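**Casual seed packers and kit assemblers, Zurkside Garden Supplies**

Part-time, fixed term, starting in May

Zurkside Garden Supplies is looking for 8 casual packers for the autumn and winter packing season. We sell small garden kits to schools, libraries and community gardens. Each kit goes out with seed, a paper envelope or two for saving seed at the end of the season, and a hand tool sized for smaller hands. Last year we sent out 3,000 kits. This year we have orders for 4,000, so we need more people at the bench.

The work is indoors at our packing room on the Trarkov estate, next door to Wumik Tyres. There is free parking behind the building and the bus stops at the estate gate.

**What you will do**

- Fill, fold and label seed envelopes by hand
- Check seed containers against the order sheet and put the lids back on properly
- Pack tools, envelopes and instruction cards into cartons
- Wipe down the tabletops at the end of each shift
- Put leftover stock back where it came from

You will not be asked to lift anything over 8 kg. Full cartons are moved on a trolley by the dispatch team.
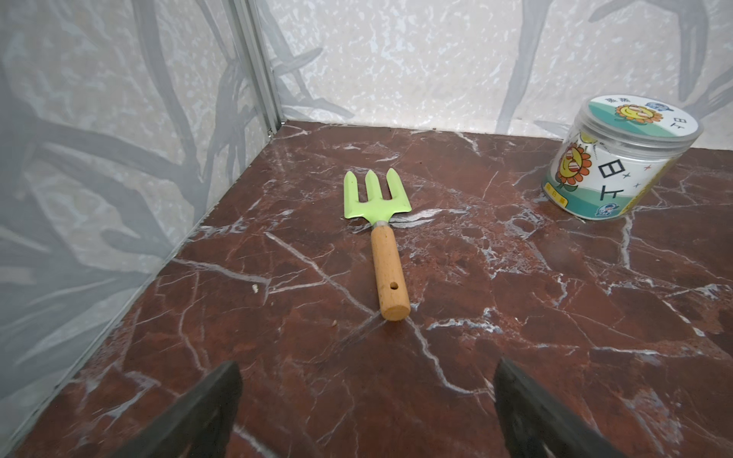
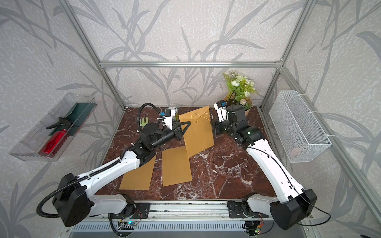
Most of the job is handling small things carefully for several hours. Seed gets into everything, and a packer who puts sunflower in the lettuce envelopes can hold up a whole order. We ask people to keep only one variety open at a time. Tools are packed handle down in the carton, and ones like the green three-pronged fork with the wooden handle go in with a card sleeve over the tines. Envelopes are plain kraft paper and they mark easily, so hands need to be clean and dry before you start. Gloves are supplied if you prefer them, though most of our regular packers find them too clumsy for the folding.

**Hours**

Shifts run from 8 am to 1 pm. You can ask for two, three or four shifts a week and we will try to keep them the same from week to week. The season lasts 26 weeks. If you can only do part of it, tell us which part when you apply.

**Pay and conditions**

Casual award rate including loading, plus super. Paid fortnightly. There is a 20-minute paid break mid-morning, with tea and coffee supplied. Training is paid and takes one shift.

**Who we are looking for**

No experience is needed. You should be able to read small print on labels, stand or sit at a bench for a full shift, and follow a written order sheet. Stools are available and the benches can be used either way. If you have a nut or pollen allergy, please mention it so we can talk about which stock you would be handling.

People returning to work, students over 16 and retirees are all welcome to apply. You must have the right to work in Australia.

**How to apply**

Send a short note with your phone number, the number of shifts you would like and any dates you can't work. A résumé is fine but you don't have to include one. You can also fill in a form at the Jin Street shop counter. Please mark it "Packing season".

We will phone everyone who applies, and invite people in for a paid trial hour before we offer shifts. Wear closed shoes to the trial.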